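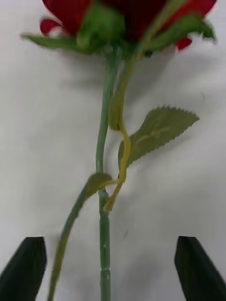
Figure 2. Artificial red rose with foliage, white background.

3. Reviews of reissued albums on Plenddale

3.1 The material

The reviews used in this section come from Plenddale, a website where listeners post short pieces on records they own. The site began as a mailing list for collectors of progressive and folk rock and still leans heavily towards those styles. Reviews have no upper word limit. Most fill a paragraph or two, and a small number run to the length of a magazine feature, with every track discussed in order.

We collected all reviews attached to a pressing that the site lists as a reissue, remaster or expanded edition. After duplicates and empty entries were removed, 2,129 reviews remained. Reviews in languages other than English were left out, as were those that dealt only with delivery, packaging damage or the seller. Where a reviewer had edited an earlier text we kept the latest version, although the site does not show what was changed. This is a weakness, as some texts refer to opinions that the same person seems to have since withdrawn ("as I said in my first go at this").

From the full set we drew 200 reviews for close reading. The draw was random within each decade of original release, so that records from the early seventies, which dominate the site, did not crowd out everything else. The rest of the material was searched by keyword only, and we make limited use of it here.

3.2 Coding

Two readers went through the sample separately. Meron Alemneh drew up the first list of codes from an earlier reading of printed record guides, and this was changed a good deal once work on the sample began. The printed guides tend to judge a reissue as a product: what has been added, whether the sleeve notes are any good, whether owners of the older edition need to buy it again. The listeners on Plenddale do this too, but they spend far more of their space on the record as they first knew it. A code for "first hearing" had to be added, and then split, when it became clear that a first hearing at home and a first hearing in somebody else's company were being described in quite different ways.

Disagreements between the readers were mostly over tone. A sentence such as "the drums have finally been let out of the cupboard" was taken by one reader as praise for the new mix and by the other as a complaint about the old one. In cases like this both codes were kept.

3.3 The original as a point of comparison

Nearly every review in the sample compares the reissue with an earlier version. What counts as the earlier version varies. For some reviewers it is the first vinyl pressing, and they will give the matrix number to prove it. For others it is a cassette, a budget CD or a copy taped from the radio. These listeners often know that their version was a poor one, and say so, but it remains the one against which the new edition is heard. One reviewer of Avram, the second album by Dradach, had grown up with a tape that ran slightly fast:

"Everything is in the right key now and I can't get on with it. The singer sounds tired. I suppose he always was."

Avram is useful for our purposes as it has been reissued 3 times, each time from a different source, and the reviews of each edition can be read side by side. The first CD was made from a copy of the master with a good deal of hiss. The second used heavy noise reduction and was widely disliked. The third, on the Zendance label, went back to the original tapes and added a disc of rehearsals. Reviews of the third edition are the warmest, but a group of listeners prefer the first, and they defend it by pointing to the hiss itself. The hiss is described as "air", "the room" and, in one case, "the fourth member". None of these writers claims that the sound is better in a technical sense. They hold that it is closer to the record as it was meant to be heard, although the band themselves have complained about that edition in the sleeve notes to the later one.

3.4 Bonus tracks

Opinion on added material is more divided than the printed guides would suggest. The guides count bonus tracks as a gain almost without exception. In our sample the commonest view is that extra songs are welcome as long as they sit on a separate disc. When they follow straight on from the last track of the album, reviewers object, and they do so even where they like the songs. The ending of an album is treated as part of the work – a silence included – and a demo that starts up four seconds later is felt to spoil it.

Live recordings are treated more kindly than demos. Alternate mixes are mentioned least, and usually in passing. Several reviewers admit to having played them once. The rehearsal disc that comes with the Zendance edition of Avram is an exception, and drew long and careful comment, mainly on the talking between takes. Reviewers who had always thought of the group as led by its guitarist were struck by how often it was the bass player who stopped a take and asked for another. Some went back to the album with this in mind and wrote that they now heard it differently, with the bass lines setting the direction of the longer pieces.

3.5 The debut and its successor

A further pattern concerns second albums. Reviewers of these records almost always mention the debut, while reviews of debuts seldom look ahead. The second album is described as a step forward or a step back, and hardly ever in its own terms. The habit is strongest for groups who changed line-up between the two records. In the case of Dradach, whose organist left after the first album, his absence is brought up even by listeners who state that they have never heard him play. We take this as a sign that the story of the band, as told in sleeve notes and magazine articles, has been absorbed along with the music.

Reviewers who came to the second album first are easy to pick out. They tend to begin by saying so, often with a hint of apology, and their accounts of the debut are cooler. We return to this group in Section 4, where their reviews are compared with those of listeners who bought both records when they were new.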